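Sukitside Play Library
Progress report to the Filano Fund, building-brick strand
22 February 2026

The grant paid for two things: sorting the donated bricks into sets that families can borrow, and running building tables at the Ammann Street branch. The tables are running. The sorting is behind, and I don't think the plan we sent you last May was a good one. I wrote most of it, so I can say so.

The plan assumed that a borrowed set would come back as the same set. We promised 600 loans over the life of the grant and have made 55. Part of that is the slow start, but most of it is checking. A set with one piece missing is held back under our own rules until the piece turns up or a match is found in the spares, and matching takes longer than the form allows for. A small brick with two studs is easy to replace if nobody cares about color. The printed build cards do care about color, and so do the children following them.

We bought the Pisolix tracking sheets as agreed. They record what went out and what came back. They do nothing to shorten the work of tipping a box onto a table and going through it by hand, and I would not buy them again at the same price. 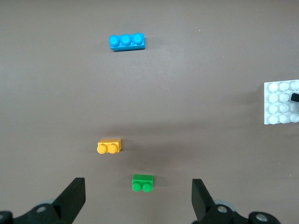 The building tables have gone better than the lending, although I would be careful with that too. Attendance is steady, and parents tell us they like it. Parents usually tell us they like things. What we can't show you is any change in how children build or share, which was the second aim in the bid. Our observation form asks staff to score "cooperation" from one to five, and the scores mostly follow who filled in the form. I have left them out of this report.

A smaller point about the tables themselves. Children do more when they start with a few pieces in front of them. With a full tub, the first stretch of the session goes to digging. We have begun setting out less and keeping the rest on the shelf. It costs nothing, and it was not in the plan.

Spending is under budget, mainly through unbought storage boxes. I would rather not buy boxes for sets that may not exist in their present form by next year.

We ask for 2 changes to the agreement:

Drop the fixed sets and lend mixed bags by weight, without build cards.

Replace the 600-loan target with one we set together after a trial of the bags.

If the fund prefers to keep the original target, we will keep working toward it, but I don't expect us to reach it.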